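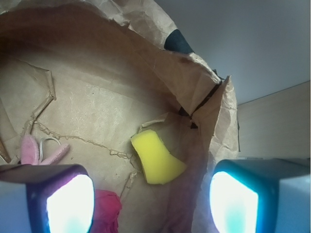 Kraft Paper Bags, Plain, No Handle – Pusberg Packaging

Brown kraft, open top. Sold in packs of 100. Thin paper, light to carry, folds away to nothing. Good for small mixed goods, soft stuff, kitchen bits, toys, sponges, gift shop odds and ends.

In stock. Ships from Hirnville. Orders in by 3 pm go out same day.

What it is

Plain brown paper bag. No print, no window, no coating inside. Thin kraft so it creases as soon as you handle it, and it stays creased. Customers ask about that a lot. It's normal for this weight of paper. If you want a bag that stays crisp and square on a shelf get the Czarnecka heavy bag instead, it costs more and it's stiffer.

Opens by hand. Push your fist down to the bottom corners before you load it, otherwise the sides fold in on themselves and you lose half the room. Once it's open it holds a round shape pretty well with just a couple things in it.

What people put in it

Cleaning sponges, loose, no wrapper. Small plush toys. Cloths, brushes, wooden spoons, socks, yarn, party favors. Mixed loads are fine. A yellow sponge and a little pink plush in the same bag, no problem, neither one is heavy and neither has a corner on it.

Hang tags and string loops – tuck them in or they catch on the fold at the top. Sticks and anything with a hard edge go in first and flat against the side. A stick standing up will work its way thru the paper sooner or later.

What not to put in it

Anything wet. A damp sponge is enough to soften the bottom. Let it dry all the way or use the Bimton lined bag.
Glass jars.
Cans, more than one or two.
Hot food. No grease barrier in this paper at all.

Ordering

Pack of 100, flat, banded
Carton of 15 packs, flat, in a box
Sample pack of 3 bags, free, you pay the postage

One size only on this page. Other sizes are under Bags – Kraft – All. Please check the size chart before you order a carton, we don't take back opened cartons. Unopened is fine, 60 days.

Also on this page: sponges

We get asked for filler items for the shop starter kit so these are listed together. Yellow foam sponge, open cell, soft. Sold loose, comes in a plain carton, you bag them yourself.

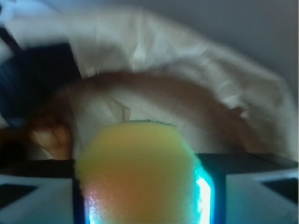 Foam gives when you squeeze it and the block is easy to grip from the sides, so packing goes quick. Edges are cut, not molded. Expect a bit of unevenness along the top and some crumbs in the bottom of the carton. Shake them out before you bag or they end up in with everything else, and plush picks up crumbs like you wouldn't believe.

Rinse before first use. Don't microwave. Color varies some from batch to batch, some come out paler than others. We can't match color between orders so if you need them all the same for a display, order them all at once.

Sponges per carton: 60. Carton only, no singles.

Packing tips from the bench

Ruwan Kanagaratnam runs our packing bench and he gets these questions by email every day, so here are his answers, typed up fast.

Soft on top or soft on the bottom? Bottom, if there's anything hard going in the bag. If it's all soft it makes no difference.

How full? Leave enough paper at the top for two folds. Most people overfill and then tape it, and the tape tears the paper when the customer opens it.

Stapling? Ok on a double fold. One staple in the middle. Not on plush orders for small kids – use a sticker.

Can I reuse them? Sure, a few times. Smooth it out by hand, check the bottom seam, look for splits along the old creases. Creases are fine. A split is a split, recycle it.

Do they stand up on their own? With something in the bottom, yes, for a while. Empty, sort of.

Storage

Keep flat packs dry and off the floor. A damp stockroom will curl the whole stack and then they're a pain to open. Keep the band on untill you need them.

Lead times

Normal orders same or next working day. December runs slower, allow extra, and cartons go before packs because of how the truck gets loaded. Custom print is a seperate page and takes longer, artwork has to be approved first.

Goes with

Bimton lined bag, brown
Czarnecka heavy kraft, flat bottom
Round stickers, plain white, roll
Paper string, natural
Shredded kraft filler

Questions about sizes or mixed cartons – use the contact form and put the item name in the subject line. Phone is open till 3 pm.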